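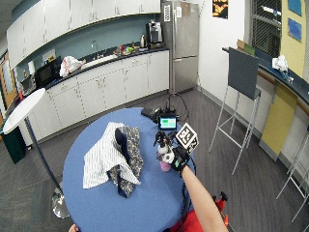
2 min read

Frequently asked questions: Gitix hand-worn collection

What is a session?
One operator, one table, one task family. The current family is cloth and bottle handling on the round blue table. A session is split into episodes, and each episode is saved separately.

What does the operator wear?
A glove-mounted rig with a printed marker cube. The room camera uses the cube to recover the pose of the hand. Cables must have enough slack to reach across the table. Check this before the first episode.

How many episodes are in the current set?
695 after review. Short episodes are kept if the task is complete.
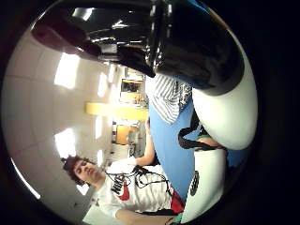
View from the hand-held gripper camera, unrotated.

Why are the gripper views sideways?
They are stored as recorded. The Brikov loader applies rotation and lens correction at training time -- do not correct the files by hand. If you need upright copies for labeling, export them to a separate folder.

Does the cloth have to start in the same position?
No. Change the starting position between episodes. Folded, bunched and flat are all valid. A policy trained on one layout tends to fail on the others. 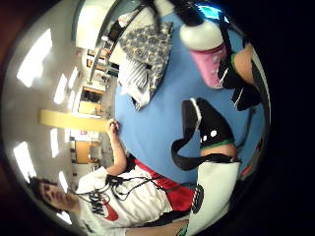
The same applies to the bottle. Vary the grip height and the approach side, and keep the motion at normal speed.

When is an episode rejected?
When the marker cube is hidden from the room camera for more than 40 frames in a row, or when the two streams do not share a clock. Rejected episodes go to Naveen Solanki for a second check.

Who do I ask for access?
Yogesh Awasthi handles accounts. Requests are processed on Wednesday.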